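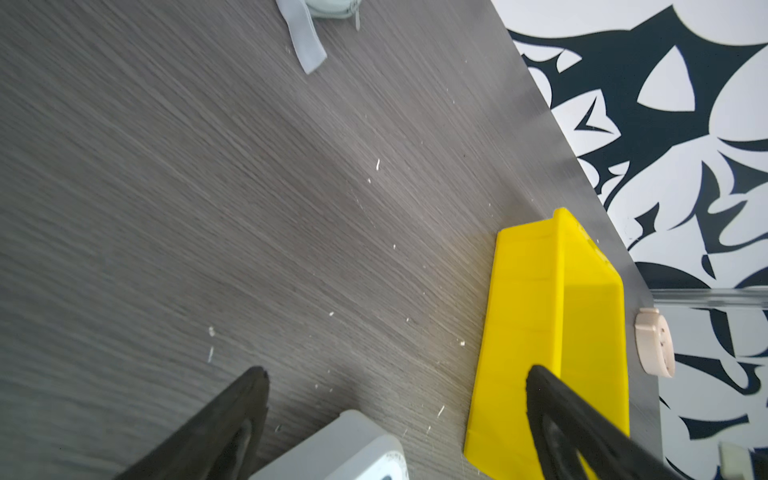

La table, le bac jaune et les deux doigts de la pince, chez Omia. Photo Omia

Omia apprend à ses robots à débarrasser, miettes comprises

Chez Omia, le progrès technique sait désormais à quoi ressemble une table de cuisine un mardi matin. La jeune société enregistre depuis mars des gestes de rangement pour Kirui, son système d'apprentissage, dans 21 logements prêtés par des particuliers. Un opérateur guide le bras, la pince s'approche d'un bac ou d'une trousse, et la séquence rejoint les autres. Puis on recommence.

La consigne est de ne rien nettoyer avant de filmer. « Un robot formé sur une table impeccable panique au premier petit-déjeuner », assure Settimio Mancuso, responsable de la collecte, qui n'a jamais autant défendu le désordre. Le papier peint, lui aussi, reste en place – même le plus griffu.

Les sessions durent cinq heures, à raison de huit gestes différents par logement. Neuf opérateurs se relaient. Le partenaire Dremby trie ensuite les essais, ratés inclus, car Kirui doit aussi savoir ce qu'est une maladresse. Sur ce point, dit-on chez Omia, les données ne manquent pas.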